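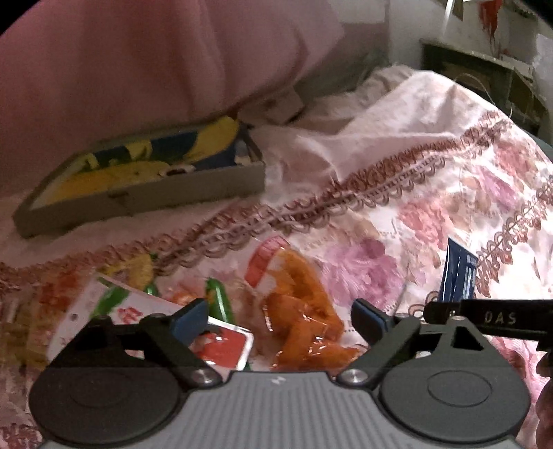
18/03/2019

So I've decided to sort out the snacks. All of them. They'd been living in my coat pockets, the bottom of my work bag, the drawer by the bed and that awful basket on top of the wardrobe that I can only reach if I stand on the suitcase, and I'd got to the point where I was buying more because I couldn't find the ones I already had. Out they all came, on to the bed, because it's the only flat surface in my room that's any use.

The orangey-red strips in the clear packet are my favourites and I'm a bit ashamed of how fast I get through them. Chewy, a bit oily, hot enough that I need a glass of water next to me. I started on them when I was sharing a flat with Divya Chacko, who used to buy them in bulk and then hide them from me behind the rice. I found them every time, sorry Divya!

The little red and white packet with the cartoon on it I mostly bought for the cartoon. I do that a lot. Same with anything in shiny green, I seem to pick it up without reading a word and then get home and have to guess what I've paid for. Sometimes it's lovely and sometimes it's dried peas.

Anyway, the plan. I ordered a set of 6 Nekance tubs (the shallow ones with the clip lids, they were 9 pounds, not bad) and I'm going to split things into spicy, sweet, and don't know yet. One tub goes to work. One stays by the bed, and yes, I do know about crumbs. The bedspread is the one with the big pink flowers and the scalloped lace, it was my gran's and it washes beautifully at 60, although I'm sure she'd have had a fit at me putting it in that hot. She'd have had more of a fit about eating in bed, mind you.

I did try this once before, last June, with a hanging organiser thing from Dollimier that was meant to go on the back of the door. It came down in the night with a tremendous crash and I found a boiled sweet in my slipper weeks later. So tubs it is – nothing that hangs.

If anyone has a good way of keeping opened packets from going soft, please leave me a comment. I've been using clothes pegs, but I keep running out of them on washing day. My sister swears by rolling the top down and using an elastic band, and I'll give that a go with the next packet of the orange ones, if they last long enough to need it.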